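Brelldale Bank Lives – Questions I Get Asked a Lot

Last updated Friday, October 30, 2026

What is this site?

It's a collection of short biographies of the people who ran the Brelldale Savings Bank and the smaller lenders it swallowed up over the years. Presidents, cashiers, board members, a few head tellers who stayed so long they may as well have been on the board. There are 72 entries up right now. Each one is a timeline: where the person was born, where they went to school, what jobs they held, what public office they got into, and how it ended (sometimes badly!).

Who are you, and are you with the bank?

I'm a retired bookkeeper who got curious about a name on a cornerstone and couldn't leave it alone. I don't work for any bank and never have. If you need help with an account, I really can't do anything for you, and please don't send me your account number. People have.

Why bankers? Isn't that dull?

I thought so too, at first! But in a town this size the person who decided on your mortgage was also on the school board, and very likely ran for the county seat when the mood took him. You start with a loan ledger and end up in a fight over where the Medville road should go. I got hooked on that part.

Who gets an entry?

Anybody who held a title at the Brelldale Savings Bank, the Medville Farmers' Loan, or the old Eskola Trust before they merged. I need to find that person in 2 separate sources before I write anything, and at least one has to be from their own lifetime. A plaque alone won't do it. Plaques get dates wrong all the time – I've found 3 with the wrong year on them in Brelldale alone.

Where does your information come from?

Mostly annual reports, newspaper notices, school yearbooks, and city directories. The county library has a run of bank reports with only a few years missing, and they let me sit there with them as long as I like. Obituaries are useful but I handle them carefully. Families tend to promote people after death, so an assistant cashier in the bank's own report turns into a vice president in the paper.

For the Eskola people I use the minute books, which came to the library in one big donation and smell exactly the way you'd imagine. The handwriting in the early volumes is gorgeous and very hard to read. After that they got a typewriter and everything goes faster. 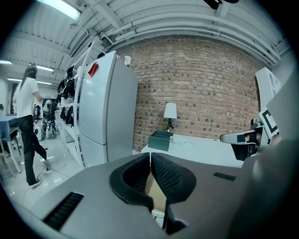
I also get a good deal from letters that readers scan and send me. If I've used something of yours, it's credited at the bottom of the entry, unless you asked me to leave your name off.

Why do some entries have gaps?

Because I have gaps. If a man is listed as a clerk one year and turns up as treasurer nine years later, I write down those two things and leave the middle empty. I used to fill in with "presumably promoted" and so on, and a reader pointed out that one of my presumed promotions had been spent in another state selling farm equipment. So now I don't guess.

What does "acting" mean next to a title?

It means the board put somebody in the chair without a formal vote. The Savings Bank did this a lot. One president was acting for his entire time in the job, and as far as I can tell they simply never got around to voting.

Do you cover politics?

Only where it's part of somebody's career. Several of these people were mayors or state representatives, and one ran the state banking office for a short while and was pushed out when the administration changed. I list the office, the dates, and the party if the sources give one. I don't say who was right. Please stop asking me who was right about the Medville road.

What is the Flelturitz file?

Ah, that one. Flelturitz was the consulting firm the bank brought in to look over its books before the merger, and its report comes up in entry after entry. I have the summary and the cover letter. I don't have the full report, and I don't know whether a copy still exists. If you have one in a basement somewhere, write to me and I'll drive over, I mean it.

My grandfather is on your site and you got something wrong. What do I do?

Send me an email with the entry name and what's wrong, plus whatever you have to back it up. A photo of a letter, a diploma, a pay stub, all fine. I fix plain errors as soon as I can check them. If your source and mine disagree, I put both dates in and say where each comes from.

Will you take an entry down?

Usually no, if it comes from published records. I will leave out things like home addresses and medical details, and I don't write about anybody who is still living. If something in an entry is hurting someone, tell me and we'll talk.

Can I use your entries in a school paper?

Sure! Please cite the page and the date you looked at it, since I change things often. Better still, go look at the source listed under the entry and cite that. Your teacher will like it more.

How often do you add new ones?

In bursts. I added 19 in June, when it was too hot to do anything but sit in the library, and hardly any since then. The Eskola cashiers are next, and after them I'd like to tackle the branch managers – that list is longer than I expected, so it'll be slow.

Can I help?

Yes please. Typing up minute books is the big job, and you can do it from home if you don't mind squinting. Write to me through the contact page and tell me whether you'd like the handwritten volumes or the typed ones.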